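Reading the Small Print of a City: Notes for Session 5
Jasmina Nedeljković
25 Oct 2025

Welcome back! Last time we worked on how to read a map. Now we get to my favorite part of the course, which is how to read the things people never meant to keep: receipts, ticket stubs, shopping lists, notes on the backs of envelopes. Historians call this ephemera, from a Greek word for something that lasts a day.
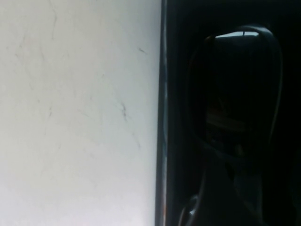
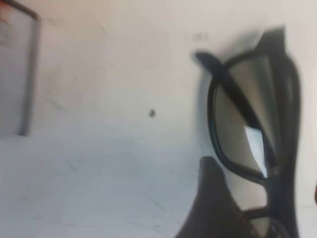 Start with the Vodora letters, since you all have copies. Vodora was a small soap works by the river, and what survives of its office is one box with 284 slips of paper in it. Most are delivery notes. They look dull for the first ten minutes and then they get wonderful. The same driver signs for months, his handwriting gets worse every winter, and then one October a new hand takes over. You can follow a whole working life in a pile of delivery notes!

Three terms you will need for the reading:

Provenance - where a paper has been since it was made, and who held it.
Original order - the order the owner kept things in. Please never "tidy" a box before you have written this down. The Vodora slips were sorted by street, so we know which streets bought soap and which did not.
Hand - a person's way of writing. You do not need to know the name to recognize the hand.

Dating an undated slip is slow but great fun. Look at prices first, then phone numbers (extra digits get added as a town grows), then the printer's line at the very bottom. Vasić the printer changed his address twice, so any billhead with his name on it can be placed within a few years. Compare the slip with its neighbors last of all, as neighbors can be wrong. Things get moved.

A word about what is missing. The box holds nothing from customers who paid cash at the door, and those were probably the poorer ones. A count of the slips is a count of people with accounts. When you write "the town bought," stop and ask which part of the town you mean. I still catch myself doing this.

The Climau ledger is different. It runs to nearly 3,000 entries and was kept to be looked at by a tax office, so it is neat, complete, and a little less trustworthy than our scruffy slips. Read the two side by side. Where they disagree, I want to hear about it - the disagreements are where the good papers come from.

For next time: read chapter 6 of the course book and the first part of the Hando diary. Pick one slip from the Vodora box and write a page on it. Give me the hand, the likely date, your reasons for the date, and one thing you could not work out. Bring a pencil, no pens in the reading room.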